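Indthorpe Student Robotics — Assembly Cell Inspection Checklist
Bremis project, computer assembly task. Completed before powered work, 8 February 2022 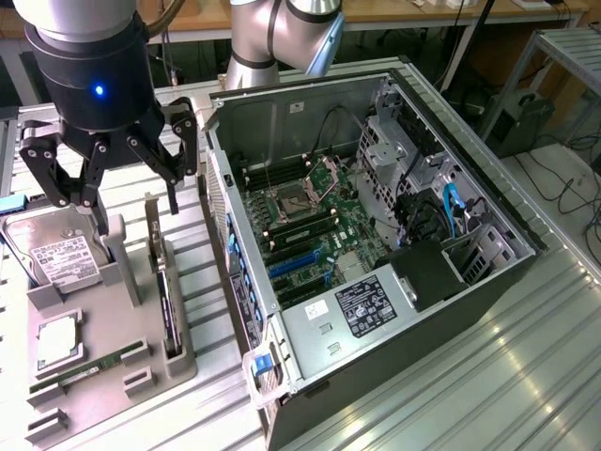

Go through the items in order. Each one is marked OK, FIX or N/A, with a comment if it is anything other than a plain OK. A FIX in sections 1 or 2 stops the session until it is cleared and initialed. A FIX in sections 3 to 5 can be carried over if the comment says what was agreed.

1. Power and stops

1.1 Main stop button latches and releases. OK
1.2 Pendant stop cuts both arms. OK. Tested one arm at a time, then together.
1.3 Stop circuit restarts only from the pendant. OK
1.4 Tower supply unplugged from wall, rear switch off. OK. Stays that way for the entire project. The build is mechanical only and the PC is never powered in the cell.
1.5 Cables clear of walkway. FIX. Black cables on the floor at the rack end. Moved back and taped before start. Needs a proper cover strip.

2. Arms

2.1 Speed limit set in controller. OK. 200 mm/s for free moves, 145 mm/s inside the case boundary.
2.2 Joint limits match the current cell file. OK
2.3 Base bolts marked, marks aligned. OK
2.4 External cable on second arm has slack through full wrist rotation. OK, but close. At the far end of joint 6 the loop goes nearly straight. Do not extend the range without rerouting.
2.5 Arm-to-arm keep-out zone loaded. OK. Checked by jogging toward the boundary at low speed. Both arms stopped on the line.

3. Gripper

3.1 Indicator shows blue at idle. OK
3.2 Pivot screws on both fingers tight. FIX. One screw on the left finger turned by hand. Retightened with threadlocker, left to cure before use. Second time this month — log it if it happens again.
3.3 Fingers open and close without scraping. OK
3.4 Fingertips free of grease and metal dust. OK. Wiped with alcohol.
3.5 Grip force setting matches part. OK for drive and memory. CPU setting not yet approved, see 4.3.

4. Parts tray and fixtures

4.1 Tray seated against stops, no rocking. OK
4.2 Hard drive fully down in holder. OK
4.3 CPU in square recess, heat spreader up. OK. Pick by the arm is limited to dry runs above the part until the force value is signed off. Placement into the socket is by hand for now.
4.4 Upright RAM module straight in slot fixture. OK. A leaning module was behind two of the failed picks in the Trokent trial.
4.5 Flat memory module clear of the guides. OK
4.6 Wrist straps worn when loading parts. OK

5. Computer case

5.1 Case on its side, side panel off and stored away from the bench. OK
5.2 Case does not shift under a light push. FIX. Slides on the aluminum profile. Clamp blocks requested. Until they are fitted, recheck position against the reference corner after every run.
5.3 Socket lever raised, pins inspected under magnifier. OK. Nothing touches the open socket except the processor. Cap goes back on at end of session.
5.4 Loose cables inside case held out of the approach path. N/A for today's dry runs. Must be done before the first drive insertion. The loop across the top of the case is the one to watch.
5.5 Test board and parts are from the scrap set. OK

6. Limits for this session

Maximum 2 people inside the floor line, one of them on the pendant. Everyone else stays 300 mm or more behind it. Safety glasses on whenever an arm is enabled. No hands in the tray or the case unless both arms are in hold.

Open items carried forward: 1.5 cover strip, 5.2 clamp blocks, CPU force value.

Checked by: Amarasinghe
Next inspection: before first powered insertion run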